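Home | About | Packing | Jobs | FAQ

Snack box packing at the Abu Hammour site: staff questions

Updated Monday, September 10, 2018. Send more to Ruba Awwad.

What do the arms do?
Pick up snacks, one at a time. Bars, small bags. People still write the orders, check the boxes, tape them.

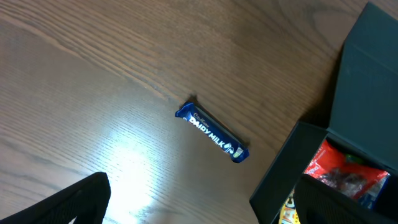 Dairy Milk bar and an open box of snacks, Clekix bench.

Is my job going?
No cuts planned thru December. 8 packers move to checking and returns, same pay grade. After that, ask Nisreen Darwish, she has the plan.

Do I need training?
Yes, 2 short sessions. Paid. Sign up at the shift desk.

What if an arm drops something?
Press stop, wait, then reach in. Not before. Write it in the log, even the small stuff.

Who sets the speed?
Shift lead only. It wont be used to score people.

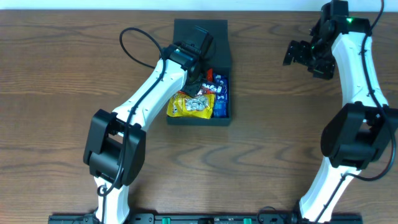

Can I say no to the bench?
Yes, for now. Tell your lead before the rota goes up.

Related
- Nendska returns desk: new hours
- Clumetti scanners, how to log in
- Break room survey results

219 shares | 9 comments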